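What the Sorting Station Took Over

Most arguments about automation count jobs. At the Drullham linen and workwear plant, where I spent part of June, the head count did not change. The duties did, and I think that deserves more attention than it gets.

Before the station went in, a sorter on the early shift handled about 900 pieces. She picked each one up, found the label, checked the fabric for damage and put it in a bin. Now an arm does the picking and placing at two tables, and the sorter supervises both. Her output is measured by interventions per hour. The target is 13.
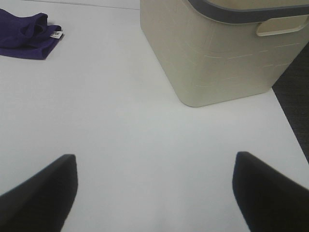
A target of that kind changes what counts as skill. Hằng Văn, a sorter for seven years, used to judge weight and wear by hand, without thinking much about it. Her task now is to judge what the gripper will find difficult. A dark cloth lying bunched up, with its small white tag out at one end, is a different problem from the same cloth laid flat, and a beige bin with a thick gray rim sets a height the arm has to clear. She reads these conditions quickly and well. The pay scale has no line for it.

Management's position, as Trí Dương put it to me, is that supervision is lighter work and should be graded the same or lower. I disagree. The lifting is lighter – the attention is heavier. A manual sorter could let her mind drift for a minute and lose nothing. A supervisor who does so comes back to a stopped table and a logged fault, and the log carries her name.

Two changes would help. First, faults should be recorded against the station, with the operator's note attached. Second, sorters should have a say in table layout, including bin position, before the integrator fixes it. At Drullham the layout was settled 100 miles away, and Thắng Chu's crew has been asking to move the bins ever since. The request is still open.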